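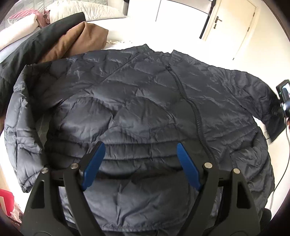

A dark navy quilted jacket laid out on a white bed.

Fostness has 519 cars registered to its residents, and Kenna McIver has replaced windscreens on a good many of them. She works from a van out of Imbridge, covering the coast road as far as Baxter.

A bonded windscreen is set in urethane. The old bead is trimmed to a thin, even layer - never stripped to bare metal - and any scratch in the paint is primed before the new bead goes on. Drive-away time depends on the adhesive, temperature and humidity.

Cars with a lane camera behind the glass also need recalibrating. McIver logged 728 such jobs up to July.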